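I want to write a little about our round table, because three people asked me last week how we keep fruit from going bad in a small apartment. So it will be a thread, please be patient with me.

First, the situation. We have one table for everything. We eat on it, my son does his homework on it, the mail lands on it. The kitchen is behind a glass door and it is narrow, so whatever does not fit in the kitchen comes to live on the table.

When I moved to Sullthorpe I bought fruit the way my mother did, for the whole week, in one heavy bag. My mother had seven people at home. We are two. You can imagine how much I was throwing out on Saturdays.

My neighbor Albertina Barreto saw me carry the bag downstairs to the compost and she told me, very kindly, that I was feeding the worms better than my child. After this I started to pay attention.

What I do now. I shop two times in a week, and each time I buy only what goes in one bowl. The bowl is the limit. If the bowl is full, I walk past the fruit stand, even if the man there calls me and says the melons are sweet.

The bowl should be wide and not deep. In a deep bowl you forget what is on the bottom, and you remember it by the smell. I had a deep one before, a gift, and I use it now for potatoes.

Bananas. I know everybody says keep them apart from the rest. They make the other fruit ripen faster. I put one banana in the bowl on purpose when I have an avocado that is like a stone. The other bananas hang on a hook in the kitchen.

The avocado is the difficult one. I press it near the stem with my thumb every morning, softly. If it gives a little, we eat it that same evening with salt and lemon. Kiran Chaudhary from my work puts hers in the refrigerator when it is just ready and she says she gains two days. I tried this and it is true.

Apples can stay out for a week and nothing happens to them. Pears are the opposite. A pear is hard, hard, hard, and then you go to sleep and it is too late. So I buy one pear at a time. I am serious, one.

Oranges and tangerines are my favorite for the table because they forgive you. Also a child can peel a tangerine without asking for a knife. Since I put them where he can reach, he eats two or three after school and asks less for cookies.

Now the berries. Never wash them before you need them! I washed a whole box once, to be organized, and put it back in the refrigerator very proud. The next day it had gray hair. Now I rinse only the handful we will eat, and dry them on a towel.

Somebody will ask about the little flies. Yes, we had them, in my first summer here. I put vinegar in a small glass with one drop of dish soap, and I wiped the bowl with warm water every time it was empty. After some days they were gone. I still wipe the bowl, it became a habit.

Next is the tablecloth, because Esther Muriithi wrote to me "how can you have a light cloth with a child." I can have it because I stopped to be afraid of it. Orange juice comes out with cold water if you are quick. Berry juice I treat with a little lemon and then soap, and I do not iron before the stain is gone. Heat makes it stay.

I bought mine at the Coşkun shop near the bus station, with 40 percent discount at the end of March. It has trees on it, and a wreath with the words "Now or never." My son read it out loud to me on the first evening and asked, now or never what? I said, eat your pear.

So this sentence became a family thing. When a fruit is on its last good day, one of us says "now or never" and the other one has to eat it. It works better than any rule I tried before.

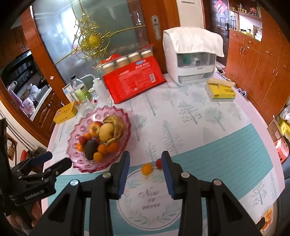 The problem that I did not solve is everything else on the table. The fruit has its bowl, so it behaves. The bottles and the tissues have no bowl. I clear them in the evening, and by breakfast they are together again in the back like people waiting for a bus.

Erdal Kurtuluş, who repairs furniture and has opinions, told me to put one tray for all the small things and to throw out what does not fit on it. It is the same idea as the bowl, really. I measured the table and a tray of 40 centimeters would leave enough place for two plates and one notebook.

I looked at one from Skunesik but it was over 20 dollars, and for a tray I find this too much. I will look in the secondhand store first. If you have a round one that you don't use, please write me.

Some people also asked what I do with fruit that passed its day. Banana goes in pancakes, one banana with two eggs and a spoon of flour. Soft apples and pears I cook together with cinnamon and a little water, lid on, 20 minutes. My son eats it warm with yogurt and does not know it was a rescue.

Orange peels I dry on the windowsill and put in the shoe cabinet. I can't promise that it helps the shoes, but when I open the door it smells nice to me.

About money, because it is also a question. I did not make exact accounts. But the compost pail takes much longer to fill than before, and I carry a lighter bag up the stairs, and my back has noticed this also.

Correction to what I wrote about the lemon on stains - Şükran Duman reminds me that on dark or bright cloth lemon can take the color out. Please try on a corner first. My cloth is pale, so for me it was fine.

And to the person who asked if a glass bowl is not dangerous with children: ours stays in one place, and he takes from it without moving it. If your child is smaller than mine, I would use a basket. Tomorrow I go to the secondhand store for the tray, and I will write what I find.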